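Zuvmont Retail Chores Project
Progress report to the Pisenell Fund, September

Summary

The question you asked us at the start was whether a two-armed machine can take over the small picking and restocking jobs in a convenience store. Our answer for this period: some of them, slowly, and with a person nearby. We are on plan with the picking work and behind on restocking.

Work done

We ran 527 picking trials on the table at the Ocampo site. In each one the arms get a short order, such as a sandwich and a drink, and have to put the items on a tray. A trial counts as passed only if the right items end up on the tray undamaged and nothing else on the table has been knocked over.

Rigid items with straight sides are the easy part. Boxes and small bottles now go well enough that we have stopped tuning for them. Wrapped sandwiches are fair. The wrap slides, and a grip firm enough to hold it can press the bread. Bagged pastries and puffed snacks remain the weakest group. The grippers often close on loose film and lift the bag by one corner, and it swings into whatever is next to it.

Speed has not moved much. A two-item order takes 17 seconds at best and a good deal longer when the first grasp fails. A store clerk would not notice doing the same job.

Restocking

We moved only 10 products through the full restocking routine, against a plan of twice that. Putting a bottle back between two others needs more clearance than the racks give. We tried a shallower approach angle – it helped on the front row and made the back row worse. The next version of the Ritix control software should let us set the angle row by row.

Costs

Spending is within budget apart from one item. Replacement gripper fingers and wiring came to $3,105, which we had not planned for. We propose to cover it from the travel line and ask for your agreement.

Next period

Bagged goods come first. We will test softer finger pads and a two-handed lift, with one arm steadying the bag. We will also repeat the sandwich trials with the stock laid out in a different order each morning, as our present layout changes too little to tell us much about a real store.

We do not yet recommend a trial during opening hours.
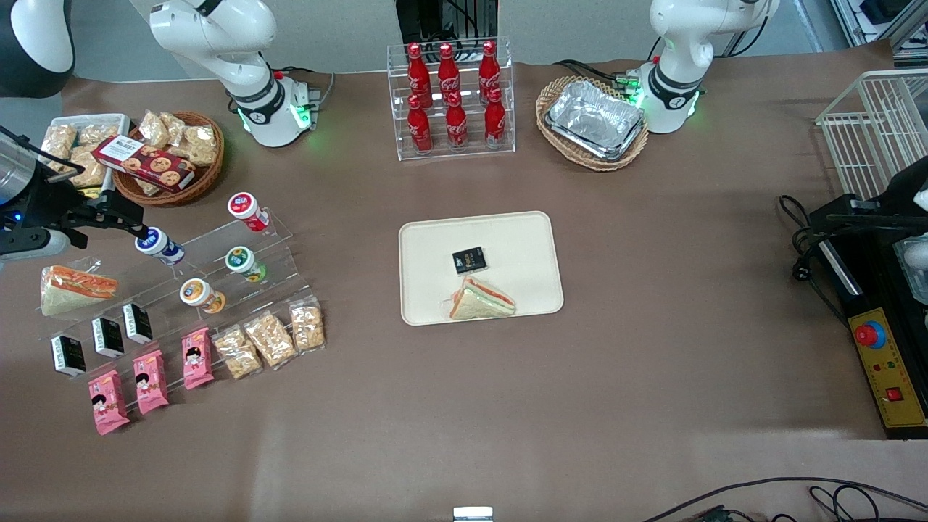
Picking table with the two arms, stocked display and order tray.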